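Jirkitton Boards > Home & Household > Dorm and small apartment living

Thread: Doing a whole month of groceries in one trip, who's in?

noman_s
Okay, I did it! All of August on one big shop plus 2 quick milk runs, and I am a convert. I used to stop at the store on the way home nearly every evening and walk out with three things I hadn't planned on. Now there's a list on the fridge, I cross stuff off, and dinner is already decided when I get in the door. I even like the shopping day itself now, which I never thought I'd type.

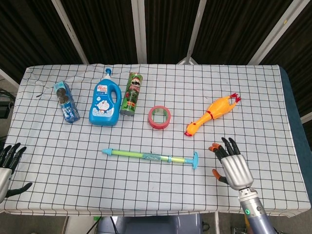
The trick for me was splitting the list into stuff that spoils and stuff that doesn't. Soap, rice, snacks, canned tomatoes all go in the big trip. Greens and bread get frozen or eaten in the first week. Cabbage lasts forever, by the way. I'm eating so much cabbage.

ornella909
Love this! But how do you keep the snacks from vanishing? If I buy a month of chips they're gone in 8 days, I know myself.

noman_s
Top shelf of the closet, behind the suitcase. Works most of the time, lol

n_farina
Going to disagree a bit. I tried monthly and threw out way more food than before. Every two weeks is the sweet spot for one person, especially if your freezer is the size of a shoebox like mine.

elisa_messina
Same freezer problem here, but I went the other way and it's been great. Dried beans, eggs, carrots, onions, potatoes. You can cook so much from that! Lentil soup on repeat.

n_farina
Lentil soup on repeat is exactly what I'm trying to avoid :)

elisa_messina
Then you haven't had it with lemon and a fried egg on top. Try it before you knock it.

Na-rae H.
Reading this at 11 pm and now I want soup. Does anybody split bulk buys with a neighbor? We do rice and dish soap with the couple across the hall and it's so much easier to store.

ornella909
Ooh, I hadn't thought of that. Asking next door tomorrow!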